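10/01/2023 – Kerkside bench notes

Finally got the small gas rig running again! I swapped the seal on the inlet side first thing (the old one had gone stiff and was letting air in, which explains the silly numbers Oddur kept getting all last month) and then let it sit at 80 C while I had coffee and argued with Tove about whose turn it is to order fittings. It's mine, apparently.

1. Leak check. Held pressure for 3 hours with the valves shut. Tiny drop at the start, then flat. Happy with that. Dagný wants it repeated with the heater off before she signs anything, so I've left the gauge hooked up.

2. Biomass pellets. Ran the Lirnard batch, 6 samples, same settings as before. Two came out darker than the rest and smelled like burnt toast – I think they sat too close to the wall of the basket. Bagged them separately and wrote "toast" on the label, sorry Ingegerd. The pellets are the forest thinnings, by the way, so please don't mix them up with the straw ones on the shelf below.

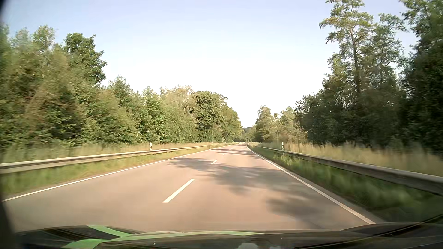

3. Logger. Still drops out whenever someone uses the big vacuum pump. I moved it to the other outlet and it behaved until lunch, then lost 2 readings in a row. Sigrún has a spare from Laltoteck we could try, if she can find the cable.

To do: order fittings (me!), ask Hafþórsson about the filter mesh, weigh the ash once it's cooled. Please leave the furnace door shut overnight.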